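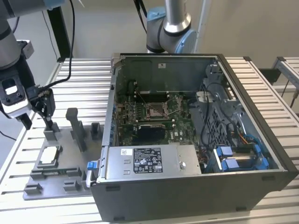 Panis is a set of teleoperated and autonomous episodes of two robot arms doing desktop computer service work. It was collected to help answer a fairly dull question: which of the small jobs on a refurbishing bench can a machine do today, at what speed, and how often does somebody have to step in. This file is the data card. Read it before training on anything, especially the section on labels.

Current release: February. Maintainer: Mirela Rezende. Task design and bench: Isla Nepia.

## Background

Gover refurbishes ex-office desktops for schools and community groups. Most of the labour goes into opening a case, moving parts in or out, checking that everything is seated and closing it up again. The cases are similar but not identical, the parts are light, and the tolerances are tight enough that a person feels for the fit more than they look for it.

Before the bench was built we tried the same policies on household chores in the Valentini test kitchen (folding tea towels, unloading a cutlery tray, wiping a counter). Those episodes are in a separate repository and aren't described here, except in the comparison near the end. The two sets share a file format, so loaders written for one will read the other.

## Summary

- Episodes: 2000
- Episodes run by a policy without a human operator: 533
- Task families: nine
- Operators: nine, all right-handed
- Arms: two, one at the left of the case and one behind it
- Modalities: colour video, joint positions, gripper opening, wrist force, text labels
- Splits: train, validation, held-out case

The remaining episodes are teleoperated. Policy runs are never mixed into the training split. If you want to use them for training you'll have to build that split yourself, and we'd ask that you say so when you publish.

## Bench

The case lies on its side with the panel off, on a table of aluminium extrusion. A fixture tray sits to the left of it and presents parts in known places, so the arm doesn't have to find them in a bin. Tray layouts changed during collection. The layout name is stored with every episode under `tray_layout`, and a drawing of each one is in `docs/trays`.

Things to know about the bench:

- The table slats run left to right and are reflective. Depth estimates along them are poor.
- Power supplies stay in the case for every task. Mains power is never connected.
- Drive carriers are left in unless the task is `carrier_out` or `carrier_in`.
- Cables are put back by hand between episodes, wherever they happen to fall. We didn't try to standardise them.

The case is located once at the start of a session. If it gets bumped, the operator is supposed to stop and relocate it. This didn't always happen, and sessions where we later found a shift are flagged `case_moved`.

## Task families

1. `memory_in`: pick up a memory module from the tray and seat it in a slot.
2. `memory_out`: open the slot clips, lift the module, return it to the tray.
3. `socket_open`: release the lever and raise the retention frame.
4. `socket_place`: set a processor down in an open socket.
5. `socket_close`: lower the frame and lock the lever.
6. `card_out`: release and lift an expansion card.
7. `carrier_out`: squeeze and slide out a drive carrier.
8. `carrier_in`: slide a carrier back until it clicks.
9. `plug_out`: pull a data or power plug from a drive or the board.

There is no `plug_in`. We collected a small pilot, and the success rate under teleoperation was so low that the episodes weren't much use to anybody. Isla has plans for a better gripper tip and may try again.

An episode covers one task, from the arms leaving their rest pose to the arms returning to it. Some episodes finish early, either on a force limit or because the operator pressed stop. The reason is in `end_code`.

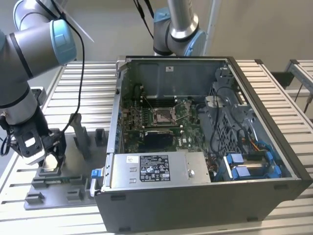

## File layout

```
panis/
 train/
 validation/
 heldout_case/
 policy_runs/
 docs/
 trays/
 labels.md
 tools/
 replay.py
 check_episode.py
```

Each episode is a folder with one video file per camera, a `signals` table and a `meta` file. Times are in seconds from the start of the episode. Video and signals are aligned to a shared clock; `check_episode.py` will warn you if a camera dropped frames.

Fields in `meta` that people ask about most:

- `task`: one of the family names above
- `source`: `teleop` or `policy`
- `operator`: an anonymous letter, blank for policy runs
- `tray_layout`: see the drawings
- `outcome`: `done`, `partial`, `failed` or `unclear`
- `touched`: whether a person reached into the workspace during the episode
- `end_code`: why the recording stopped

## Labels

Outcome labels come from a person checking the case after each episode, with the arms parked. They don't come from the video. For `memory_in` the checker presses on both ends of the module and looks at the clips. For `socket_place` they check the corner marker and that the part sits flat. You can't recover either of these reliably from the fixed cameras, and a vision-only grader we tried called a good many half-seated modules finished.

`partial` means the part is in the right place but needs a push, a turn or a clip closed by hand. On a real bench that's a very different thing from a failure, so please don't merge the two without thinking about it. `unclear` is used when the case was disturbed before the check.

Subtask boundaries (reach, grasp, carry, align, insert, release) were marked from video by two annotators. Where they disagreed on a boundary we kept both marks. Align and insert are the messy ones. A person doing the job by hand doesn't separate them, and the operators didn't either.

## What the policies could do

The policy runs used the Ivine controller, with no changes between task families apart from the text instruction. Per-family results are in `docs/labels.md` beside the label definitions. In general terms:

**Carriers** went well in both directions. The part is big, it has an obvious place to grab, and the bay guides it for most of the travel.

**Memory out** was better than memory in. Lifting a module straight up is forgiving. Seating one needs even pressure on both ends, and with a single gripper on the part the far end tends to stay high.

**Socket work** was mixed. The lever could be released and swung up. Placing a processor was slow and we stopped many runs on the force limit, which is set low on purpose. We wouldn't put this on a customer's machine.

**Plugs** depended almost completely on the cables. A plug standing clear of the bundle was usually fine. A plug with another cable lying over it was usually not, and the policy would sometimes pull the wrong one.

A trained technician is faster than the arms at every family. The comparison is a bit kinder if the arms can be left alone for a long stretch, but at present they can't be. Somebody still has to load the tray, place the case and take over when a run stalls.

## Compared with the kitchen

We expected the kitchen chores to be harder, and for cloth they were. Cutlery was closer than we'd thought. A dropped fork can be picked up and tried again, and a fork lying crooked in a drawer is still put away. On the bench a module that's a hair out is a computer that won't start. So the success rates in the two repositories shouldn't be read side by side. The word `done` is much stricter in this one.

## Known problems

- All cases are from one model family, so the held-out case tests small variations only.
- Lighting is overhead and doesn't change much. Policies trained here do poorly beside a window.
- Wrist force drifts over long sessions. Zero it using the first second of each episode.
- Operators got quicker over the collection period and the later episodes are cleaner. Sort by `session` if you need to control for this.
- In some early episodes the rear arm is parked where it blocks the view of the back edge of the case.
- Audio was not recorded. The clips and carriers make a click that technicians rely on, and we regret leaving it out.

## Use and licence

The data is free for research and teaching. Commercial use needs a written agreement with Gover. The scripts in `tools/` are under a permissive licence, included in that folder. Please don't use outcome rates from this set as evidence that a bench can be run unstaffed.

Corrections are welcome through the issue tracker. Include the episode folder name and the time in seconds. Questions about labels go to Mirela Rezende, and questions about trays, gripper tips or the bench itself go to Isla Nepia.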